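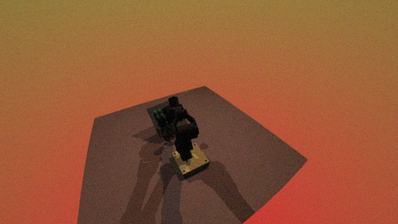 Simulated robot arm on a square base plate, with a dark box-like object beside it.

Household and shop-floor robotics is the branch of automation concerned with chores such as sorting, stacking and tidying. Fixed machines have handled repetitive factory jobs for decades, but work that changes from one hour to the next is still done mostly by people.

Much of the development happens in simulation, where an arm can repeat a task without wearing out motors or breaking dishes. The Gonden trials, reported on 4 March 2021, ran 613 simulated attempts at moving small objects on a bench. The arm finished 149 of them without correction. When the same control program was moved to a physical arm at the Lovoditz workshop, it completed eight attempts out of 100. The report put the gap down to friction, uneven lighting and objects whose weight did not match the model.

Flat and rigid items are generally easier to handle than cloth, bags or food. Even so, tilting a panel or rack calls for a steady grip near one edge while the rest of the object swings or drags.
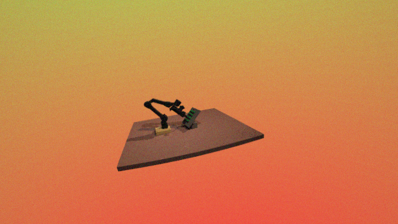
Volkan Ertürk has argued that success rates of this kind tell a shop owner very little, and that the fairer measure is how long a machine can be left alone before someone has to walk over and sort it out. By that standard, he wrote in July, no arm he had tested was ready for a kitchen or a parts counter.

Later work at Dönmez recorded the time between interventions as well as completed attempts. The Baltier program adopted the same method for its shelving and dishwasher tasks.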